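How to check a cloth-folding result before you believe it

Most papers on robots handling cloth report one number, and most of the time that number is a success rate. I have spent enough hours trying to get other people's folding policies to work that I no longer read the number first. What follows is the procedure I use on a two-arm cell before I let a result into a comparison table. It takes an afternoon if the arms behave. I will use the Plunach method as the running case, because it is popular at the moment and because its headline figure, 78 percent on small cloths, is the kind of figure that needs this treatment.

What you need

Two arms with parallel grippers, a fixed camera, the trained policy, and a cloth that was not in the training set. You also need a second person to score. If you score your own policy you will be generous, and so will I.

Step 1. Write down what a success is

Do this before anything moves. The Plunach write-up says a fold counts when the cloth is "neatly halved." I have no idea what that means, and I doubt two scorers would agree on it. My version: opposite corners within 6 centimeters of each other, no layer bunched underneath, both grippers clear of the fabric at the end. You may want something stricter. Just don't change it after the first bad run.

Step 2. Fix the starting states

This is where the large gaps come from. A cloth laid out flat with one edge lifted is an easy problem, and a good deal of published folding starts there. A crumpled cloth is a different problem, since the corners are hidden and the policy has to find something worth grabbing.

Make 16 crumpled starts. Pick the cloth up by a random point, drop it from the same height each time, and leave it alone. No nudging a corner into view. Save a camera still of every start and number them, so that a second policy can be tested against starts that at least resemble the first set.

Use a printed cloth for half of them. Plain towels flatter any method that finds edges by color contrast.
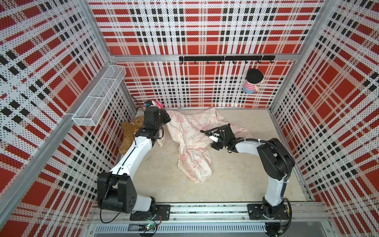
Step 3. Leave the background alone, then change it

Run the first block of trials with the cell as it was during training. Then change what is around the cloth and run the same block again. Swap the wall covering, move a toy from one side to the other, take a basket down. None of it touches the fabric, so in principle none of it should matter.

In my hands it mattered a lot. With the familiar background the Plunach policy managed a first grasp on most attempts. With the walls changed it began reaching for places where there was no cloth at all. I am told the newer checkpoint fixes this. I have not seen a log that shows it, and "trained with background augmentation" is a description of what somebody did, which tells you little about what they got.

Busy walls are useful here, by the way. If a policy only works in front of plain gray, I would rather find out on the first day.

Step 4. Score grasp, flatten and fold separately

Give each trial three marks:

Grasp: did a gripper close on the cloth, on one layer, and keep hold through the first lift?
Flatten: was the cloth spread far enough that all four corners could be seen from the fixed camera?
Fold: did it meet the definition from Step 1?

A single success rate hides which stage fails. On my crumpled starts the Plunach policy finished 33 percent of folds, and nearly all the losses were in flattening. Once the cloth was spread, folding was fine. So the 78 may well be a true number for flat starts. It just isn't a number for the task in the title.

Watch for the gripper pressing fabric into the table. A press can drag a wrinkle out and look like skill in a sped-up video. Mark it as a grasp only if the fingers close.

Step 5. Count the resets

Every time a person reaches in, stops an arm or restarts the controller, that trial is a failure. Write it down as one. The Markwood baseline looks much better than it should in two comparisons I know of, and in both the interrupted trials were dropped "for hardware reasons." Sometimes that is fair. A snagged cable is nobody's learning algorithm. But then report the number you dropped, and drop them for every method by the same rule.

Step 6. Run a dumb baseline

Script something stupid: grasp the highest point, lift, drag toward the front, release, repeat until time runs out. If the learned policy can't beat this on flattening, you have learned something. Keep the time limit the same for both. I have seen the script get half as long and lose by a hair, which was then written up as a clear win.

Step 7. Report it

List the three stage scores, the number of trials, the resets, and the cloths by size and material. Put the failures in the video too, at normal speed. If you can only run a few trials, say so and skip the decimal places.

The parts I'm unsure of

Dropping a cloth from a fixed height does not give you a fixed difficulty, and I don't have a good measure of how crumpled a start is. The Shen coverage score is the usual choice. It treats a neat ball and a loose heap as nearly the same thing, so I record it and don't lean on it. If you have a better one, run it on your saved stills and post the numbers next to the scores.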